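Subject: Re: [clutmont-singers] set list and the key for Rallis
From: Krisztina Lakatos

Hi all

Sorry for the slow answer, been flat out. Quoting Adhiambo's message underneath so the new people on the list have it, then my bits after.

> Adhiambo Langat wrote:
>
> Three things before rehearsal. First, Rallis is too high for the altos who've
> been put on the tune in verse two. We did it in D in March and half of us were
> squeaking by the last chorus. Can we drop it to C, or B flat if the guitars
> don't mind? Second, the hall wants our running time and I've got nothing to
> send them. Third, are we doing the Alcantara song or not? I've heard yes from
> one person and no from another and I've still got to learn the words.

Right. Key first. C is fine with me. B flat no, the basses disappear and the fiddle part turns into a nightmare. If you're on guitar and you like your D shapes, tune down or have a go at the C ones, there's only one nasty change and it's in the bridge. Altos, have a sing through in C at home before we meet and tell me if the top note is still a strain. I mean really sing it, not hum it over the dishes.

Running time. The hall has us for 69 minutes including the interval, odd number I know, it's what's left once the brass band has had its turn. So the first half is four songs and the second half is seven, with the short ones bunched together near the end. Order as it stands:

First half
Wovenard Road
the lullaby (unaccompanied, please learn it off the page)
Rallis, in C
the slow waltz

Second half
the ferry song
Paddy's one with the claps
Salt and Lanterns
the round
Alcantara
the two-part hymn
closer, same as last time

So yes, Alcantara is in. Sorry Adhiambo, whoever said no was going off the old list. Words are in the shared folder, the file that ends in 962, NOT the other one, the other one has a verse missing and the chords are for a capo. I'll delete it when I work out how. 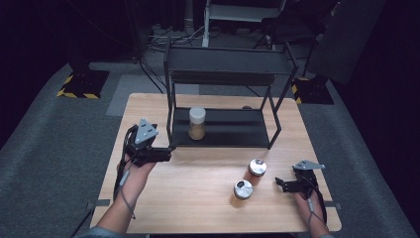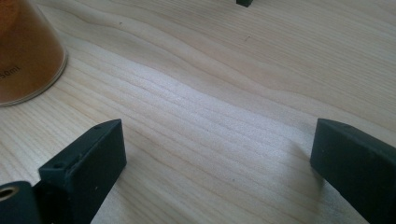 Adhiambo rang me last night after I'd sent her the draft order and she isn't sold on it. Her view is that Alcantara straight after the round is asking for trouble, the round always goes sharp and then we come in on a cold unison with no instruments under us. She'd sooner swap it with Salt and Lanterns, so the guitars get us back to pitch before the round even starts, and she reckons the audience will be ready for something quiet by then anyway. She also wants the claps one moved up to open the half while people are still finding their seats.

I think she's right on the swap. Not on the claps, I'd like the ferry song first so the accordion gets a clean start. Happy to be outvoted. Write back to the list, not just to me, otherwise I end up with nine private opinions and no set.

Other stuff —

Harmony on the last chorus of Wovenard Road. We've got two versions going around. The one to learn is the lower one, where the tenors stay put on the long note and the altos walk down. If you learned the other, bad luck, unlearn it. The recording is from my phone and it's rough but you can hear the line if you turn it up.

Breathing in the waltz. Nearly everybody is taking a breath before the last word of the second line and it chops the sentence in half. Stagger it with your neighbour. Sort out between you who goes early.

Folders, dark covers if you've got one. Clip the pages in, last concert somebody's closer slid off the stand and we had a very thin bass line for a verse.

Sound. The hall has a couple of mics and we get them for the quiet numbers only. Fiddle dosen't need one. Accordion definitely doesn't need one. Soloists, step in close and don't lean back when you get to the loud bit, it just drops out.

Can the sopranos come half an hour early to rehearsal, 6.30 if you can manage it, so we can go over the entry in the two-part hymn. It's the same entry every time and its not hard, we're just all waiting for each other. Everybody else 7 as usual.

Send me your vote on the swap and on the claps, and altos let me know about C. I'll print the order once I've heard back.

Krisztina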